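Ebenezer Zakaria bought the narrow brick house on Tillen Street for its staircase and lived with the kitchen for two winters before he touched it. The cabinets were solid maple under four coats of paint, and he wanted to keep them.

He called Océane Cloutier, a finish carpenter who works mostly in older homes. She spent a morning opening drawers and checking the boxes for square. The uppers were fine. The sink base had rotted along the back and had to go.
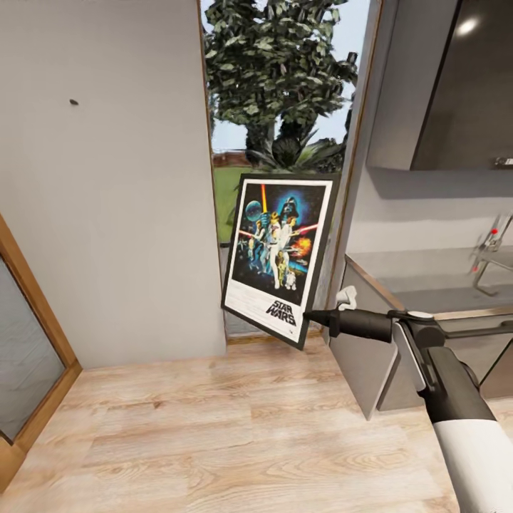 Cloutier built the new base in her shop and brought it over in November. Stripping the doors took longer than the carpentry. Zakaria did that part himself in the garage, in the evenings after work, with a heat gun and a pull scraper. He numbered each door inside the hinge cup with a pencil, then sanded off half the numbers by mistake.

The hinges came from Prantl, a salvage yard outside town, at $70 for the lot. They needed a night in a slow cooker to get the old paint off.

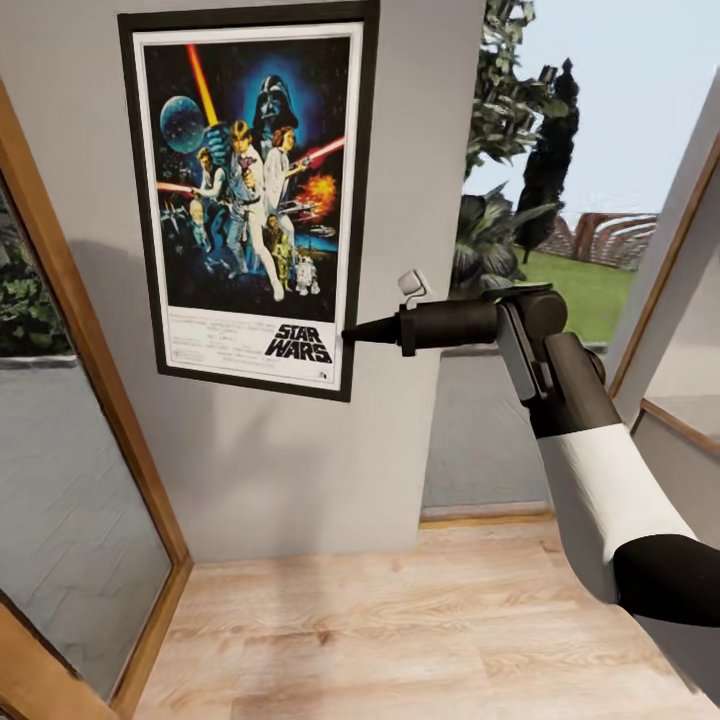

For the countertop, Zakaria went with oiled beech. Cloutier had argued for stone near the range and lost. She did talk him into a deeper sink, and he says he would make that choice again.

The room still needs trim around the window and a light over the table. Zakaria plans to get to both before spring.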